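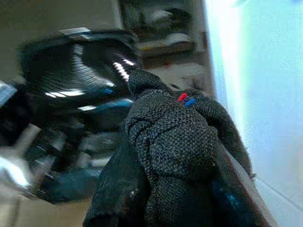

Fig. 1. Wrist camera view, dark knit textile with red and blue tags.

Unit 6: Reviewing a Packaged Gripper Kit
Instructor: Ka-ming Hung

The kit under review is the Weldu textile kit, sold by Litness as an add-on for light arms. It includes a parallel gripper, a wrist camera mount and a license for the Wamell control software. List price is $707. The base arm is not included.

6.1 Wrist view
Dark knits are a hard case for the camera. Folds have little contrast, and a bright background pulls exposure down. Small saturated features, such as the tags in Fig. 1, are useful tracking points — but only while they face the lens. Lock exposure before recording.

6.2 Grasp
The vendor rates the jaw opening at 90 mm and the payload at 800 g. Neither number predicts how well it holds cloth. A bunched knit compresses under the fingers, so the jaw position at contact says little about grip. Log motor current as well. In Fig. 2 the fingers pinch a twisted black knit, with a long strip of dark fabric trailing from the knot.
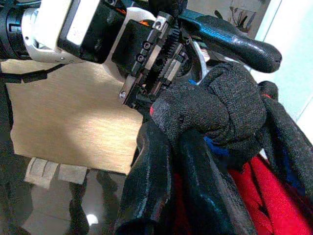

6.3 Assignment
Read the Clondside test report (29 pages, December revision). List the claims in the Litness data sheet that the report does not test. Submit one page.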